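Oiling a butcher-block top: how many coats, and which oil?
Posted in Kitchens and Benchtops
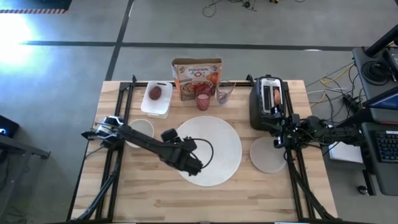

Light butcher-block top, with the white placemat and the toaster.

benchtop_araba
Hello everyone. I would like advice about finishing a table top of this type, made of strips joined together. I have rubbed mine with one coat of Watex oil in April and now the colour near the toaster is more dull than the rest. The tin says 4 coats, but my neighbour says two is plenty and the rest is wasted money. I have read the sticky post and it does not mention pale timber. Which sandpaper should I start with, and do I need to remove the old oil first?
Araba Acheampong

millpond
Welcome. You don't need to strip it. Light sand with the grain, wipe the dust off, oil again. Dull patch is usually just thirsty timber. Go by how it drinks, ignore the tin.

Kerbside Ken
Disagree with millpond. The tin is written by people who test the stuff. I did 4 coats on ours and water still beads. My sister stopped at two and has a grey ring beside her sink you could see from the street.

millpond
A grey ring is from leaving wet things on it, Ken. Six coats wouldn't save you from that.

Kerbside Ken
It would save you for longer.

benchtop_araba
Thank you both. I do not keep wet things there, it is only bread and crumbs. Maybe the warmth is drying this part - is this possible? Also nobody answered about the sandpaper, sorry to ask again.

tallowwood
125 grit if you can find it, 120 if you can't, same difference. Don't go finer than 240 or the oil sits on top and stays sticky. And yes, warmth will dry it out. Mine went the same way next to the kettle. I slide the kettle along every few weeks now.

Kerbside Ken
Where are you buying 125? I've only ever seen 120.

tallowwood
Old box from Siddiqui Hardware, been in my shed longer than the dog.

oldgumleaf
Can I suggest hardwax instead? I paid $314 for a tin of Rutevel that did the table, the shelves and a door, and I haven't touched any of it since.

millpond
$314! For that I'd want them to come and rub it in. And you can't patch hardwax as easily as oil.

oldgumleaf
You can, I've done it. Small pad, feather the edge.

benchtop_araba
This is over my budget, but thank you. I have sanded a small area underneath as a test and put one thin coat. The colour came out a little more yellow than I expected, but even. I will leave it overnight, then do the top, and after the second coat I will decide who was right.

Kerbside Ken
Do the other two while you're there.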